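Gemeinschaftswerkstatt Standovgate
Hinweise für Nutzerinnen und Nutzer
Arbeitstisch für zwei Roboterarme: Planung, Aufbau, Einrichtung

Die folgenden Hinweise gelten für Eigenbauten, die in den Räumen der Werkstatt oder zu Hause mit leihweise überlassenen Armen errichtet werden. Sie ergänzen die Werkstattordnung in der Fassung vom Februar. Vor dem ersten Zuschnitt ist der Aufbau in der Simulation anzulegen und der Fachgruppe Automatisierung vorzustellen. Eine Vorlage mit Raum, Tisch und beiden Armen ist im Projektordner »Rillell« abgelegt.

1. Tisch und Standsäulen

Arme und Tischplatte werden getrennt aufgestellt. Jeder Arm erhält eine eigene Säule hinter der Rückkante des Tisches, damit sich Schwingungen nicht auf die Platte übertragen. Der Achsabstand der Säulen beträgt in der Vorlage 1.080 mm und darf nur nach Rücksprache verändert werden. Zwischen Säule und Tischkante ist ein Spalt von 15 mm einzuhalten. Kabel werden an der Säule nach unten geführt und dort mit Klettband gebündelt; Kabelbinder sind an beweglichen Teilen nicht zulässig.
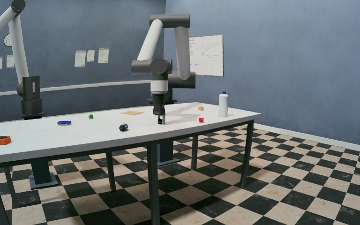

Für die Erprobung des Greifers sind Gegenstände unterschiedlicher Form und Höhe zu verwenden. Kleine Würfel eignen sich für die ersten Versuche, flache Teile erst nach der Feineinstellung. Zwischen den Gegenständen bleibt so viel Platz, dass die geöffneten Finger senkrecht einfahren können, ohne ein Nachbarteil zu berühren. In der Simulation umfassen die Finger des mittleren Arms den kleinen schwarzen Klotz, der rote Würfel liegt mit Abstand rechts davon. Hohe Teile wie die weiße Flasche mit blauem Deckel gehören an den Rand der Platte.

2. Anfahrhöhe

Der Greifer wird zunächst über das Werkstück gefahren und dort angehalten. Als Anfahrhöhe sind 60 mm über der Oberkante des Teils voreinzustellen. Erst nach einer Sichtkontrolle von zwei Seiten folgt die Absenkung, in den ersten Durchläufen mit stark verminderter Geschwindigkeit. Liegt das Werkstück auf einer Unterlage, so ist deren Dicke in der Höhenangabe zu berücksichtigen. Dieser Punkt wird erfahrungsgemäß am häufigsten vergessen und führt zu verbogenen Fingern.
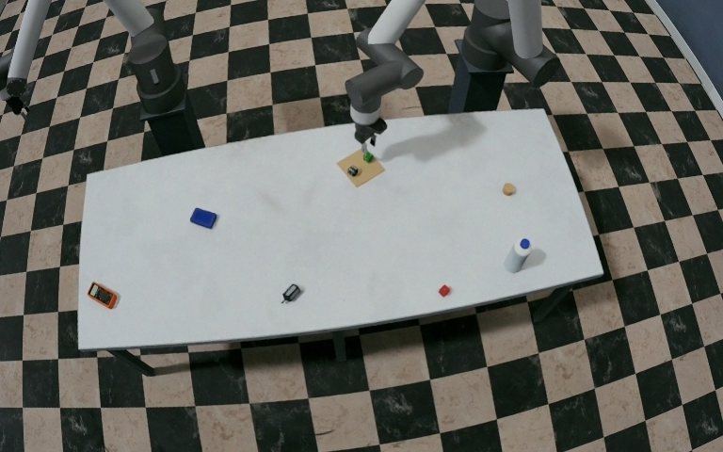 Geöffneter Greifer über dem grünen Würfel auf der quadratischen Unterlage.

3. Ordnung auf der Platte

Messgeräte und Werkzeug sind vor einem Lauf am wirklichen Tisch abzuräumen, sofern sie nicht selbst Greifobjekt sind. Die Ausgangslage der Teile wird mit Bleistift oder ablösbarem Klebeband markiert und im Begleitblatt eingetragen. Für das Einrichten eines Satzes ist fast eine Stunde vorzusehen. Reinigungsmittel mit Lösungsmittelanteil greifen helle Beschichtungen an; es genügt ein feuchtes Tuch.

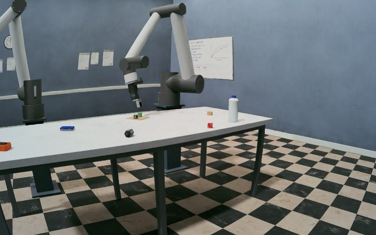

Minoru Wada

4. Ruhestellung und Abschalten

Nach jedem Lauf sind beide Arme in die Ruhestellung zu fahren. Der Greifer muss dabei frei über der Platte stehen und darf kein Teil mehr halten. Anschließend wird der Hauptschalter betätigt und der Schlüssel in das Fach zurückgelegt. Wer einen Aufbau über Nacht stehen lässt, hinterlegt Namen und Rufnummer am Tisch.

Leihgeräte sind spätestens nach 14 Tagen zurückzugeben. Eine Verlängerung ist bei Osvaldo Assunção in der Geräteausgabe zu beantragen. Ersatzfinger und Schrauben liegen im Schrank »Rankin«, unteres Fach; Entnahmen sind in die Liste an der Schranktür einzutragen.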